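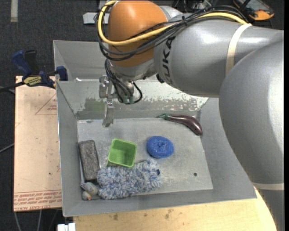 Mixed bins cost more to sort than to fill, a reader in the returns trade wrote in after last month's item on depot storage, and the Brustcombe depot has now put figures behind that complaint. The parts reuse depot will change how it stores small returned items, starting Friday with the metal bins along its receiving wall.

Until now, anything too small for a shelf went into the nearest bin with room. Hardware, fittings, packaging pieces and household items ended up together and stayed together until an order came in for one of them. Under the new layout, each bin takes a single class of goods and is emptied when it reaches a marked fill line, set well below the rim.

The change follows a stock check in April. Staff emptied one mixed bin onto a bench and logged the contents by type, size and condition. The log ran to 264 items. Of these, 61 were already listed in the depot's stock system as missing. A further group carried no label and had to be identified by measurement.

The bins themselves will stay in service. They are metal, with sloping walls that bring small items toward the middle of the floor as the level drops. Paint wear was noted in the check and judged to be a surface matter. Bins with sharp chips along a wall will be sanded and recoated in turn, so that no more than 3 are out of use at once. Flaked paint is to be brushed out before refilling, as loose chips had been turning up in bags of washers and were twice recorded as stock.

Cerkik, which supplies the depot's labels and bin cards, has printed a new set with larger type. Each card gives the class of goods, the smallest and largest item allowed, and the date the bin was last emptied. Cards go on the outside of the near wall, where they can be read without leaning over the contents. The older cards were clipped to the rim and tended to fall in.

Sorting will be done in two passes. The first separates items by size, using trays. The second separates them by material and checks for damage. Anything that cannot be placed after the second pass goes to a holding bin, which is cleared once a week. Items still unplaced at that point are sent for scrap or offered in bulk lots.

Flat and very thin items are handled separately. In the April check these were the most often missed, as they lay against the bin wall or slid under larger pieces. They will be kept in shallow drawers supplied by Zernby, with 7 drawers to a cabinet. The first cabinet is in place next to the receiving bench, and a second is on order.

Depot records put most of the time lost to mixed storage in the search stage, before an item was even picked. A typical order for a single fitting meant moving a large share of the bin's contents to one side and then back again. Repeated handling also added scratches and bent edges, which lowered the grade at which an item could be sold.

Farouk, the resale shop that takes much of the depot's graded stock, has asked for deliveries to be packed by the same classes as the bins. The depot has agreed to this for boxed goods. Bulk lots will still be sold mixed, at the existing price per crate, and will be marked as unsorted on the delivery note.

Drop-off hours are not affected. People bringing in small items are asked to keep sets together in a closed bag and to write the contents on the outside. Loose screws and nails are accepted only in a rigid container with a lid. Batteries, blades and anything holding liquid should be handed over at the counter and must not be placed in a bin.

A second stock check is planned once every bin has been through the new process. It will use the same log sheet as the April check, with one added column for items found in the wrong bin.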